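Simulation Working Group – Notes from the June meeting

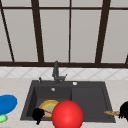
Sink layout in the simulated kitchen, both grippers and the red sphere in view.

Present: Saadet Karabulut (chair), Ryota Kuroda (notes), four from the Dreston office, two from Jastden by phone
Started 2:05 p.m.

1. Notes from the last meeting

Accepted with one correction. Item 4 should say the Flisisholm scene set, not the Karakaya set. Ryota will fix the copy on the shared drive.

2. Rank agreement, sim against the real bench

Ryota went through the results. The question for this quarter is whether the simulated kitchen can tell us which of two checkpoints is better before we spend bench time on them. We are not asking for matching success rates. A policy may score lower in sim than on the bench and that is fine as long as the order holds.

Method as run: 11 checkpoints, each given 200 episodes in sim. The same checkpoints were run on the Dreston bench with fewer episodes. Start positions in sim were drawn from the recorded bench layouts, with seeds fixed per episode so that every checkpoint sees the same starts.

The order in sim matched the order on the bench at the top and bottom of the list. The middle is mixed. Three checkpoints that are close together on the bench come out in a different order in sim, and the Jastden side pointed out that their bench scores overlap anyway. Agreed not to read anything into those three until there are more bench episodes.

Saadet asked if the sim order changes when the seeds are changed. Ryota has done this once, for the top four only, and the order stayed the same. He will repeat it for the full list.

3. Failures in the sink scene

The sink scene is the weakest of the set. Of the failed episodes for the best checkpoint, Ryota reviewed 61 by hand and sorted them by cause. The largest group is occlusion. With the large red sphere in front of the left basin, the right side of the plate is hidden, and the policy tends to reach for the visible part of the rim and close too early. The second group is contact between the left gripper and the front rim of the sink. The rest are drops with no clear pattern.

There was a long discussion about the sphere. Jastden would like it removed from the scored scenes, on the grounds that no one has a ball that size in a sink and the bench has nothing like it. Saadet wants it kept. Her view is that a blocked view is the thing we want to measure, and a plain shape is easier to control than a pot or a bowl. Ryota said either is workable but the two must be reported separately – at present they are pooled and the sink number cannot be compared with anything.

Decision: keep the sphere as its own condition, off by default. Report the sink scene with and without.

4. Rendering

The window panes are a flat pale gray with no outdoor view behind them. Dreston asked if a background picture should go in before the next round, as the bench room has a real window and the light changes through the day. Ryota would prefer to leave it alone until the rank results are settled. Changing the look and the seeds in the same round would leave us unable to say which one moved the scores. Agreed.

The dark gray of the sink and the black of the grippers are close in tone. One person asked if this makes the gripper outline hard to pick up over the basin. Not tested. Ryota can run a version with a lighter sink on one checkpoint, which is a material change and takes an afternoon.

Backsplash and countertop textures stay as they are.

5. Contact settings

Short item. The friction values for thin objects were taken from the Karakaya set and never tuned. Thin sticks and handles slide in the gripper more than they do on the bench. Jastden has measurements from their own grippers and will send them over. Until then, tasks that score a held thin object are left out of the rank table. This takes out 10 tasks. Saadet asked that the table say so in a note underneath, with the task names.

6. Bench time

Dreston can offer mornings only for the rest of the month. The afternoon slots are taken by calibration. Ryota asked for the three middle checkpoints to go first. No objection.

Resets on the bench are still done by hand from a printed sheet. The sheet is out of date for the sink layout and one of the Dreston people will reprint it. Please throw out the old ones.

7. Write-up

Saadet has an outline. The results section waits on item 2. She would like the method section read by someone who was not part of the runs, and Jastden will find a reader. The failure review in item 3 goes in as a table, with the sorting rules written out so that a second person can repeat it. Ryota noted that he was the only one who sorted the episodes, and a second sorter should do at least part of them before any figures are quoted.

Actions

Ryota – correct last notes; rerun full list with new seeds; split sink results by sphere on and off; lighter sink test on one checkpoint
Saadet – draft of method section; note under the rank table
Jastden – friction measurements; outside reader; second sorter for the failure review
Dreston – bench mornings for the three middle checkpoints; reprint reset sheet

Other business

The shared drive folder for Flisisholm is nearly full. Move old episode recordings to the archive before adding new ones.

Ended 3:20 p.m.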